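# Can a robot put away the groceries yet? Parton lab says sort of

July 2024

PARTON - Short answer, not yet. Longer answer, closer than last year, and a lot slower than you'd like.

Jeltura, the small automation outfit on Dirley Street, opened its doors for a morning and let people watch its machines try kitchen chores. Putting food in a basket. Taking it out again. Plates into a rack. Stuff a kid does for allowance, badly, in two minutes.

The numbers first, as the company gave them. The arm made 200 tries at basket chores over the past few weeks. It got through 103 without a person stepping in. So a bit better than half. A "try" means one item, start to finish, and a person stepping in means anything from a nudge to hitting the stop button. The company does not split those out. We asked. They said they would send it over, nothing by press time.

The practice kitchen is a white table in front of a gray curtain, with a toaster oven, a dish rack, a wicker basket and play food. Fake vegetables don't rot and don't bruise. They are shiny though, and shiny is hard for a machine that works off cameras.
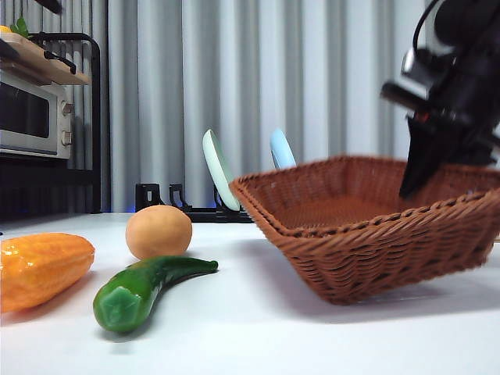

Adwoa Nyarko isn't sold. Her view is that half the tries is no use to anyone with a family to feed, and that she would take a dishwasher that empties itself long before a machine that needs watching over one pepper. She also wanted to know what happens with a real egg. So did most of the room.

The answer on the egg: they haven't gone there. Real food is on the list for September, soft fruit first, then eggs, then bags of salad, which the engineers seem to dread more than the eggs. A bag has no shape. It folds, it slides, the shine moves around when you touch it.

Curved things are a headache too. An item that is thick at one end and thin at the other can swing when it's lifted, and then it goes down somewhere other than planned. Round things roll. The basket brings its own problem, the rim. Come in too low and you hit the weave, come in too high and you are dropping the food instead of placing it. People do this without looking. The arm has to work it out evry time.

Plates are going a little better, the company says, as long as the rack stays put. Move the rack a few inches and the score drops. No figure on that either.

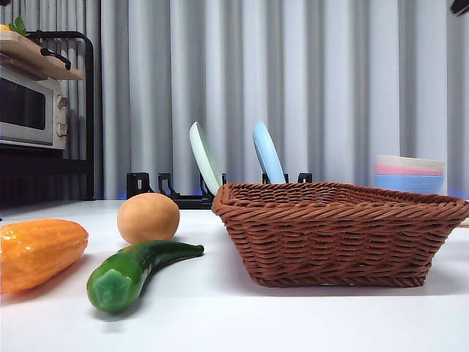
*Toy vegetables, a wicker basket and racked plates on the practice table at Jeltura.*

Meanwhile on the shop floor it's a different story. Essien, the parts packer out past the rail yard, has had two arms on its line since spring. Same carton, same bin, same height, all day long. The company claims 900 cartons a shift between them, with 100 or so fewer on days the labels change. Correction, make that 100 fewer flat, per the floor manager's sheet.

Why does it work there and not in a kitchen? Nothing moves that isn't supposed to. The lights are the same at six in the morning as at noon. No cat. No one left a mug in the way. A kitchen is diffrent every time you walk in.

Essien still keeps people at both ends of the line. Loading is by hand, and so is anything crushed or torn. Managers there said they have no plan to change that and no one has lost a job over the arms. Two workers we talked to in the lot said the same, though one said the pace had picked up and the breaks had not.

Back on Dirley Street nobody would name a price or a year for a home machine. Pressed on it, the company would only say that a rental for one single chore, probably dishes, would come before anything that does the whole kitchen.

Next open morning at Jeltura is in September, once the real food starts. Sign-up sheet is at the front desk, free, closed shoes please. Kids OK with an adult. Parking is behind the building, not on the street, they do tow.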